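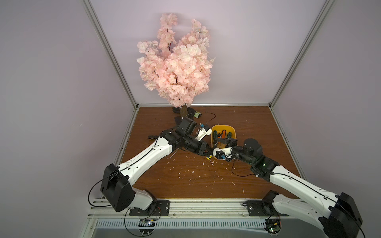
Traian Tănase told me over the phone that two arms are four times the work of one, and that I should finish the first before I so much as looked at a second. I'm starting there because he was right, and because I'd already ordered both by the time he called, so most of what follows is the story of me learning it the slow way.

Speaker notes: Two Arms in a Box
Posted in February by Lourenço Bastos
48 shares | 3 comments

These are the notes I talked from at the Gotley workshop evening, tidied up a little because several of you asked. I've left in the bits where I wander off. I tend to wander off.

(Say hello, thank Gotley for the room and the coffee. Check the people in the back can hear.)

So, the build. I call it Hakala, after the street where I rented my first bench, and it's a pair of arms on a shared front rail, looking into a square enclosure with a wooden floor. The uprights and rails are aluminum extrusion, which I love dearly and would build furniture out of if my family let me. The walls are lavender. I tried plain white first and the glare in the afternoon was dreadful, and then I found a can of this color left over from my daughter's bedroom, and it has been very kind to the eyes ever since.

The job I set for it is tidying screwdrivers into a tray. That's the whole ambition! I wanted something I do badly at my own bench every single day, and screwdrivers have the great advantage that you can't hurt them much. The handles are fat and easy to hold, the shafts are thin and roll away from you, so one tool gives you two quite different problems depending on which end you go for. Start with the handle. I spent weeks on the shaft end out of pure stubbornness.

(Pause here. Ask who has a drawer they can't close.)

Now, the rail. Please bolt both arms to the same piece of metal. My first version had each arm on its own board, clamped to the table, and every time one of them moved quickly the other one shifted by a hair, and a hair is plenty when two grippers are meeting over a tray. I'd calibrate in the evening, feel very pleased with myself, and come back at 7 a.m. to find the left arm closing on air. With the black plates bolted down to one rail that trouble went away, and I got my mornings back.

Cables next, and I'll go on about this longer than I should. Run them along the top of the link where you can see them, and leave a proper loop at the wrist. A tight cable pulls on the joint and you'll blame the motor for it. I did blame the motor. I took one apart on the kitchen table — twice — and there was nothing wrong with it. I'm still not happy with my loops, they hang lower than I'd like, and if someone has a neat way of doing it, come find me at the break.

The grippers have white finger pieces, and I went through a good number of shapes before these. Fiswood, the little shop behind the station, let me use their printer on quiet afternoons, and I think I've paid them back in pastries by now. My advice is to print a finger, try it on the real tool the same day, and write on it with a marker what was wrong. I have a shoebox of fingers that say "too short" and "slips" and one that only says "no."

For software I use Prollum, mostly since Traian uses it and I can ring him up. I've logged over 2000 runs with it. The thing I'd do differently is set the waiting rule on the first day: when both arms want the middle of the floor, the left one always goes second. Before I had that, they bumped knuckles so often that I could tell from the next room.

(If time is short, skip to the budget.)

Budget. I kept receipts up to 700 dollars and then I stopped keeping receipts. Buy spare screws.

Questions, and then I believe there's cake.

Comments (3)

benchrat: Loved this one. What do you do when a handle lands right up against the wall? Mine just shoves it along forever.

Lourenço Bastos: I come in from above with the far arm and drag it out a little before gripping. Slow, but it gets there most days. Happy to send you my settings.

Odile M.: Seconding the shared rail. I moved mine over last month and wish I'd done it in the beginning. Will there be a part 2?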